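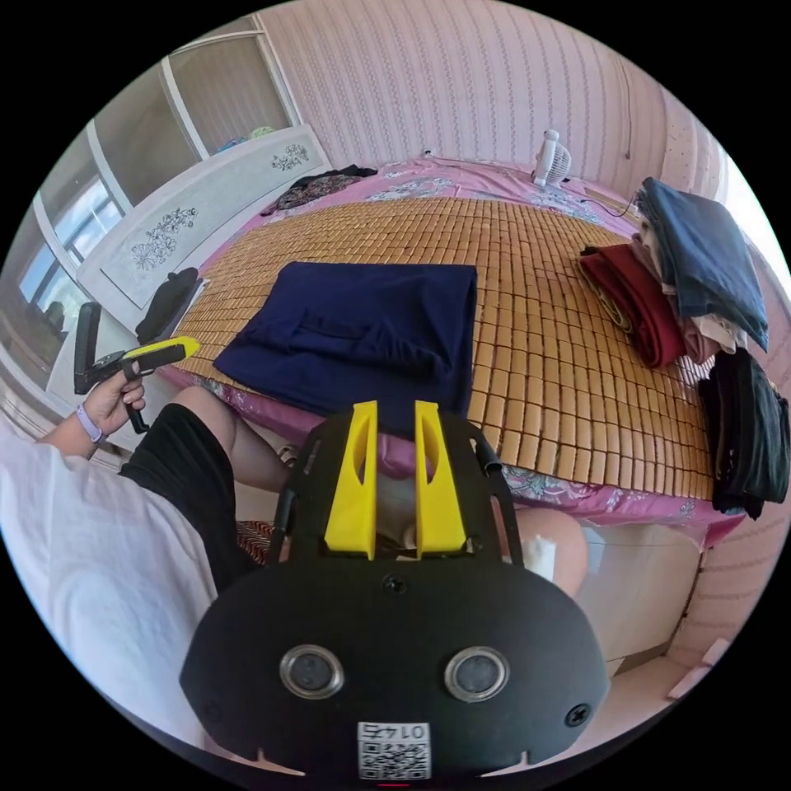 Left hand, lavender wristband.

March, 11:20 p.m.

Notes on the lantern parade at Ererberg while I still have them in order.

Took the 4:05 bus from Imthorpe. It was full by the second stop and arrived late, which left less time than planned to walk the route in daylight. I only covered the lower half, from the bus station to the old mill. Barriers were already in place on the river side but not on the shop side. The ground was dry except at the mill gate, where the drain backs up every year and did so again.

The route has changed. Until last year the parade went up the main street, turned at the church and came back the same way, so the front of the column passed the back of it in a street wide enough for one. This year it is a loop: out along the river, up the steps at the mill, down through the market and into Sala, the square, where it ends. The loop is longer but there is no crossing point. I had doubts about the steps, with good reason as it went.

Start was announced for 6:30. The column moved at 6:43, so 13 minutes late. Sunset was well past by then and the street lamps on the river side were switched off a section at a time as the front lantern reached them. This worked for the first four sections. The fifth stayed on until the whole column had gone by. I assume a separate circuit.

The printed program lists 272 lanterns. Most are the small paper kind on a cane, carried by the schools. The large ones are built on split willow and lit from inside with battery lamps. Two years ago they were still using candles in the large ones, and I prefer the new lamps in every respect except color. They are too blue. A sheet of amber film over each would correct it at very little cost. The heron was the best of the large ones, with wings on a hinge at the shoulder, worked by a line from below. The fish was longer but sagged in the middle, where it needed another pole.

At the steps the column stopped. The large lanterns have to be tilted back to clear the arch, and each one took its own time over it. The small lanterns behind closed up until there was no gap left between the school groups. A steward with a loudhailer asked them to hold, and they held, but the band had already gone through the arch and kept marching. From that point on the back half had no music. By the time the front reached the market there was a stretch of dark street between the two halves, and people on the sidewalk started to leave, thinking it was over. A relay speaker halfway up would be enough to fix that. So would putting the large lanterns last.

I cut through the yard behind the bakery and got into Sala ahead of the front half. The fenced area in the middle is limited to 500 and was at its limit before the first lantern came in, so I stood at the fountain. The view from there is good to the left and blocked to the right by the sound tower.

Stodeo did the lighting and sound for the square, as they did for the winter market. The light was good. Low level, warm, all from the roof line, with nothing pointed at the crowd. The sound was clear at the fountain and unintelligible by the pharmacy, where it came back off the town hall a fraction of a second late. I moved between the two points several times to be sure. Speech suffered, the choir much less. The welcome speech ran to 40 lines, judging by the printed copy in the program, and I understood the first six and the last.

The choir sang three pieces. The second was new to me and was taken too fast for that space. All the lights went down for the third and the lanterns were lifted together. There were gaps on the right where the back half had not arrived yet, but the effect was what it should be and the square was quiet for it. I have no complaint about that part.

Soup from the stall at the corner: barley, hot, too much pepper. Bread was gone.

Exit by the north side took a long time. One gate of the two was open. The second was opened at 8:50, after most people had already left through the first. Return bus at 9:15, a seat this time, windows fogged up all the way to Imthorpe.

To do: write to the parade office about the arch, the fifth lamp section and the north gate - short letter, one page. Ask whether the route plan is available before next year. Dry the boots. The left one leaks at the heel again.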